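# Pan washing, and what a robot paper can tell you about it

Filed under: sinks, claims I don't quite buy
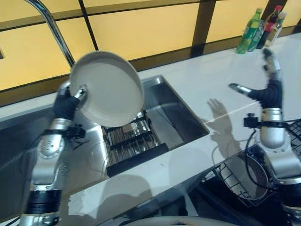 Gregor Baxter wrote in to say that I was too hard on the Landeg results last time, and that a robot that gets a pan clean in a strange kitchen deserves some credit even if it takes all afternoon. He also wanted to know whether any of it is useful to a person with a sponge.

Fair questions. I'll take the second one first, as this is supposed to be a tips page.

The Landeg method, as I read the write-up, goes like this. People wear a rig and wash pans. The robot learns from 539 of those washes, then tries it in kitchens it hasn't seen. The part they're proud of is the "tilt before water" step: the hand picks up the pan by the rim and tips it over the basin so the inside can be looked at before the tap goes on. They say this cut rewashing. Maybe it did. They tested it in 5 kitchens, and two of those were in the same building in Utham.

**Tips I'd keep**

- Tilt the pan toward the light before you wet it. Dried egg is much easier to spot on a dry pale surface than under running water. I tried this for a week and did fewer second rounds.
- Hold by the rim, thumb inside, fingers outside. Good grip on a light pan. On cast iron it's asking for a broken toe, so use the handle and a second hand.
- Keep a rack in the bottom of the basin. Saves the steel, saves the pan, and the crumbs fall through.
- Stand pans on edge to drain. Flat pans hold a puddle. (You knew this.)
- Move soap bottles to the back of the counter before you start. The write-up blames 9 of its failures on knocked bottles, and I'd guess my own rate is worse.

**Tips I'd skip**

- Letting the second hand hover. The robot is allowed to keep its free hand open and waiting, and the authors call this "readiness." You have a sponge to hold.
- The 30-second soak. They used the same soak for every pan, burnt or barely used. Burnt milk laughs at 30 seconds. Give it an hour with a spoon of baking soda and go do something else.
- Anything about detergent amounts. The numbers come from one brand, Bemard, and nobody seems to have checked whether half as much would do.

**Back to Gregor's first point**

I have no quarrel with slow. My trouble is with the word "clean." In the write-up a pan is clean when a person looking at a video says so. Grease doesn't show up on video. Run a finger across the inside and listen for a squeak, or wipe it with a white paper towel. Neither test is in there, and a paper towel costs next to nothing.

I'd also like to see the plain comparison: same robot, same pans, tilt step switched off. What they give us is the new method against last year's whole system, Flakwood, which had a different hand and a different camera. If the new one does better, I can't tell you whether it was the tilt or the fingers. Alasdair Lindsay raised the same thing in the comments under their post and was told it was "planned for December." Fine — I'll read it in December.

Until then, my own trial is one sink, one person and one scorched saucepan, with the tilt on odd days and without it on even days. Send me yours if you keep a tally. Please say what you cooked, and use the paper towel.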